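Snack box packers wanted - Edska, Ruppert Hall, Bolska

Do you like chips? Do you like putting things in boxes? Then keep reading, because I have a table with your name on it.

I run the packing table for Edska, and we are looking for people to join us for our next round of snack boxes. If you haven't come across us before, we make up boxes of drinks and snacks for folks who work through the night in and near Bolska - bus drivers, bakery crews, the people who clean the station, the overnight desk at the hospital. Each box goes to one workplace and gets shared in the break room. We did 304 of them last January, which was our biggest round yet, and my arms remember every one!

This round is bigger in a different way. We'll have the same kind of boxes but a lot more variety inside, and 3000 separate snacks to get through, so I need extra hands and extra eyes. You don't have to sign up for the whole thing. One session is great. Four is wonderful.

What you'd be doing

Mostly sorting and packing at the long wooden tables in the big room. Everything comes to us mixed up. Cans of soda end up beside chocolate bars, chip bags slide under other chip bags, and somewhere in the pile is always the one tiny packet you need to finish a box. The first job is to pull like things together. Then you put them in the blue bins, and the packers fill the boxes from the bins. It sounds simple and it is, but there's a rhythm to it and I love that part (put me between a full bin and a stack of flat cardboard and I'm happy until supper).
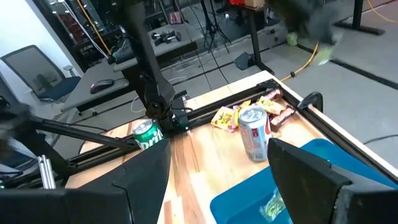 Sprite, chips, chocolate and one of our blue bins on the wooden table.

You'll be standing for a good part of it. There are stools if you'd rather sit, and the sorting end works fine from a stool or a wheelchair. The packing end is harder to do sitting down, so tell me ahead of time if you need to sit and I'll put you on sorting. Full boxes of drinks are heavy. We have two people per shift who do the lifting and you don't have to be one of them. If you WANT to be one of them, please say so in your message and I will be thrilled.

Sessions

Each one is 90 minutes, with a morning session and an evening session on every packing day. Doors open a little early so you can put your things down and wash your hands. We do start on time. I used to let it slide, and then the last table of the evening would still be taping boxes while I was turning out lights.

Ruppert Hall is the brick building behind the Sutetti bakery. Use the side door, the front one sticks. Bikes can go in the hallway. If you're driving, the Sutetti lot is fine in the evening but please leave it alone in the morning, their vans need to get out and they've been very patient with us.

Who I'm looking for

Anybody 16 or older, really. You don't need experience. It helps if you can read small print on wrappers, or if you bring the glasses that let you do it, as we check dates and ingredients on everything. It also helps if you're OK with being told that a box has to be done over. It happens to all of us, me included, usually when I'm talking too much.

I'd especially like to hear from:

- people who can do mornings
- anyone who has worked in a grocery store and knows how to stack cans so they stay stacked
- people who speak more than one language, for the cards we put in the boxes
- pairs who want to come together - a parent and a teenager, two neighbors, whoever
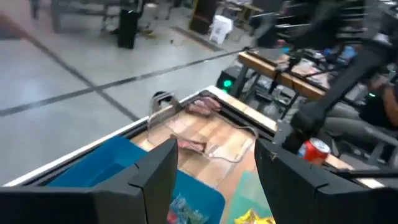
Tilda Brack
Packing Table Coordinator, Edska

A few things about how I like the tables kept, so it isn't a surprise when you come in. Cans stand up. There's a red one lying on its side in the photo, and you can bet I'd be reaching for it. Bins are for snacks, so if you find a crinkled wrapper in one, fish it out and check whether there's still something in it before you throw it away. Chip bags go in last and on top. And please don't squeeze them to see if they're full! I know it's tempting.

Anything torn or leaking goes to me. Don't try to rescue it with tape. Same goes for anything you aren't sure is still good - just hand it over and I'll make the call.

Allergies

Please take this part seriously. We handle chocolate and all sorts of packaged snacks, and plenty of it has nuts, milk or wheat in it. Everything stays sealed, but bags do burst now and then. If you have a bad allergy, write to me first and we'll talk about whether the tables are a good place for you. There are other jobs, like writing cards and printing address labels, that can be done from home.

What you get

I'd love to say money, but this isn't a paid job. We have $1191 for the whole round and every dollar of it goes to snacks, drinks, tape and cardboard. What I can offer is coffee, a sandwich at the end of your session (tell me if you don't eat meat), your bus fare back if you bring me the ticket, and a signed letter if you need hours for school. You can also pick one thing from the odds and ends bin on your way out. Last round I took home a bag of paprika chips that I still think about.

How to sign up

Send a message through the form on the Edska page, or drop a note in the box by the side door of Ruppert Hall. Tell me:

- your first name and the best way to reach you
- mornings, evenings or both
- sorting, packing, lifting or cards, or "anything"
- allergies, if you have them
- whether you're coming with somebody

I need to hear from you by August 23, 2026 so I can make up the session lists. If you're under 18 I'll also send a short form for a parent or guardian to sign. I answer every message myself, so give me a couple of days, and write again if a week goes by and you've heard nothing. My inbox eats things.

Wear closed shoes and something you don't mind getting tape on. Aprons are on the hooks by the sink. If you have a tape gun that you like, bring it, with your name on the handle. Ours are old and two of them pull to the left.

If you signed up last time and want your old spot back, just write "same again" and I'll know what you mean.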